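Re: [handheld-manip] Blur filtering before visual odometry, does anyone keep the frames?
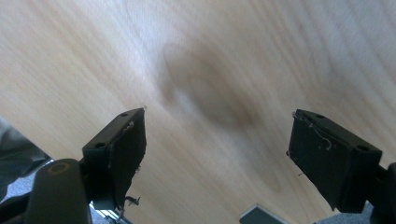
Following up on the question from last month about whether to drop blurred frames before the odometry stage. We ran the comparison in April and the answer for our setup is no, with one exception given further down. The original message is quoted in parts so that the replies line up.

> We are collecting with a handheld gripper, wrist camera only, no
> external tracking. Our current pipeline computes a sharpness score
> per frame (variance of the Laplacian) and discards everything under
> a fixed threshold before SLAM. On tabletop data this throws out a
> lot more than we expected. Is the threshold wrong, or is the score
> wrong?

The score is wrong for this use. Variance of the Laplacian measures texture and blur together and can't separate them. A close view of a pale wooden tabletop scores low even when the gripper is at rest, and a moderately blurred view of a cluttered shelf scores high. With one global threshold you are mostly filtering by surface.

The gripper fingers make it worse. They are high contrast, they are fixed relative to the camera except for opening width, and they stay sharp when the background smears. If you compute the score on the full image, the finger edges put a floor under it and the part you care about contributes very little. Mask the fingers first. We use a static polygon drawn at full opening plus a margin, which wastes a few percent of the image when the fingers are closed. A mask driven by the opening width would be tighter. We have not found that it changes the result.

> We also see tracking loss at the start of approach motions, when the
> camera gets close to the table and there is nothing but table in
> view. Dropping the blurred frames does not fix it and may make it
> worse.

Same here, and it does make it worse. Details of the test:

Data: 126 demonstrations, pick and place on a plain table, collected with the Waleck handheld unit. Each was processed twice through the Griltel pipeline, once with the sharpness filter on and once with it off. Everything else was held fixed, including the map, which was built from a separate slow scan of the room.

Result: with the filter on, 20 demonstrations lost tracking for long enough to be rejected. With the filter off, 2 did. Both of those were also among the 20.

We went through the rejected ones by hand. In nearly all of them the loss came at the same point in the motion, on the way down to the surface. The filter removes a run of consecutive frames there, the inertial prediction has to bridge the whole gap, and when frames come back the view is low-texture wood at short range. The matcher has a poor prior and few features to recover with. With the blurred frames left in, the matches are bad individually, but there are enough of them to hold the prior in place until the camera slows down.

The wood itself is less useless than it looks. Grain streaks give weak features along one direction and almost none along the other, so position drifts along the grain and holds across it. A single knot or stain in view is often enough to stop the drift. If you control the table, put a few irregular marks on it. Printed tags work better for tracking, but then they are in the training images, and you have to decide whether you want that.

> Related: has anyone measured the effect on the policy, separate from
> the effect on SLAM? I would expect blurred observations to hurt.

We measured it at small scale and would not lean on the numbers. Two policies were trained for 3,000 steps each on the demonstrations that survived in both conditions, one with blurred observations included and one with them removed and the actions re-interpolated across the gaps. The one trained with gaps was worse on the placement part of the task. Our reading is that the interpolated actions are at fault and the images matter little. The interpolation is smooth and the real hand motion is not, particularly just before contact. The deployed robot also produces blur of its own at comparable speed, so removing it from training opens a gap between training and test that did not have to be there.

That experiment used one task, one table and one seed. I would like to see someone repeat it.

The exception mentioned at the top is map building. For the mapping pass the filter helps, with the fingers masked and the threshold set relative to a running median of the score in place of a fixed value. Blurred keyframes in the map cause bad relocalization later, and in a slow scan there are plenty of good frames to choose from. Filter the map, leave the demonstrations alone.

> Last one. Do you correct for exposure time anywhere?

Only by shortening it. We cap exposure and accept the noise. Noise costs us fewer matches than blur does, up to the point where the grain of the wood disappears into it, and that depends on your lights. The Tshabalala method (deblur with the gyro estimate, then match) was on our list and we tried an early version. It works on clean sequences – the gain went away once the gyro-to-camera time offset was off by more than a frame, and ours wanders by that much over a long session as the unit warms up. If your sync is in hardware, you may get more out of it.

One practical note for anyone rerunning this. The version of the Cludow export script in the main branch silently renumbers frames after filtering, so timestamps and gripper widths shift relative to the images. Check that the first and last frame indices match the raw recording before comparing anything. We lost a first round of results to this, and the numbers above are from the second.

I can send the mask polygon and the running-median code off list. The raw sequences are too large to attach and need a sign-off I don't have yet.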